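4 Oiling and re-oiling the worktop

This section applies to solid wood tops supplied with the Budmont bench. Tops with a factory lacquer must not be oiled; see section 6.

4.1 Before you start

Check the label on the underside of the top. Tops marked 3,409 leave the works untreated and need two coats before first use. All other solid tops need one coat.

You will need:
Nokell worktop oil
Abrasive paper, fine grade
Lint-free cloths
Gloves
A metal container with a lid, half filled with water

CAUTION: Cloths soaked in oil can heat up and catch fire without a flame. Put used cloths in the water straight away and keep the lid on.

4.2 Preparing the surface

1. Clear the top and wipe it with a cloth wrung out in plain water.
2. Leave it to dry overnight.
3. Sand along the grain with light, even strokes. Do not sand across the joins between strips.
4. Remove all dust with a dry cloth.

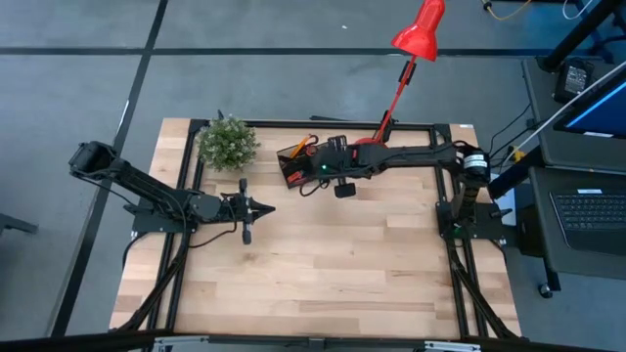 NOTE: Strips of different shades take up oil at different rates. A patchy look after the first coat is normal and evens out as the oil hardens.

4.3 Applying the oil

1. Stir the oil. Do not shake it.
2. Pour a small amount on to a cloth and spread it thinly along the grain.
3. Wait 13 minutes.
4. Wipe off all oil still on the surface — any left behind will turn sticky.
5. Coat the end grain in the same way. It may need a second pass.
6. If a second coat is required, apply it the next day.

Do not place anything on the top until it is dry to the touch. Keep the room aired while the oil hardens.
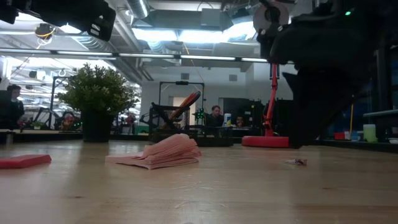

4.4 Routine care

Wipe up spills as they happen. Use mild soap and water only; bleach and scouring powder strip the oil. Small scuffs can be sanded out locally and re-oiled as in 4.3.

Re-oil when water no longer beads on the surface. In heated rooms this is usually due by March.

Section revised Fri 29 May. Text: Ulla Aaltonen. Checked: Ilari Kiiskinen.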